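Reading time: 2 minutes

Subject: Re: [stevura-list] Sim episodes – how odd can the objects be?
Date: 11/04/2023

Hello all,

Great question, and one I've been wanting an excuse to write about!

> We've been recording simulated pick-ups with the Kwofie set and
> they're all boxes and mugs. The policy does nicely on boxes and mugs
> and falls to bits on anything else. Has anyone tried collecting with
> stranger shapes? And do you keep the attempts where the grasp goes
> wrong, or bin them?

Yes to stranger shapes, very much so. We had the same trouble at Brollgate until July, when we started bolting simple parts together and putting the results in front of the arm. A ball, a ring, a couple of sticks – nothing clever, and the meshes are as low-poly as we can get away with so that the renders stay quick. The difference for us was big. Boxes teach the fingers to close on two flat sides and that's about it. Give them something with bits poking out at the top and the person driving has to think about the approach, and all that thinking ends up in the recording, where you want it.

Our routine at the moment is 80 episodes per object, split between 2 drivers so that we don't just learn one person's habits. I'd happily go to 3 drivers if we had the hands. Each object gets up to 7 starting poses, and we shuffle them between runs. Colours we leave alone within an object and change between objects (I know some of you randomise everything, and I'd love to hear how that's going).

As for the failures, keep them! Tag them in the Ivix log with a plain word such as "slip" or "missed" and filter later. We threw away our early ones and I'm still cross about it.

Wrist view from the batch we're on now:

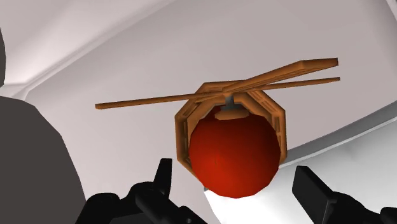
Red ball in an eight-sided wooden ring, crossed slats on top, with both gripper fingers in view.

The slats are the fun part. Come in too high and you're likely to foul them, so drivers soon start going lower and squaring up before they close. I'd also suggest checking your contact settings on thin pieces before recording a whole batch, as ours were far too springy at first and we had to redo a day's work.

Does anyone have a good way of naming these things? We're on "ring-ball-sticks-b" and it's getting silly.

Cheers,
the Brollgate sim desk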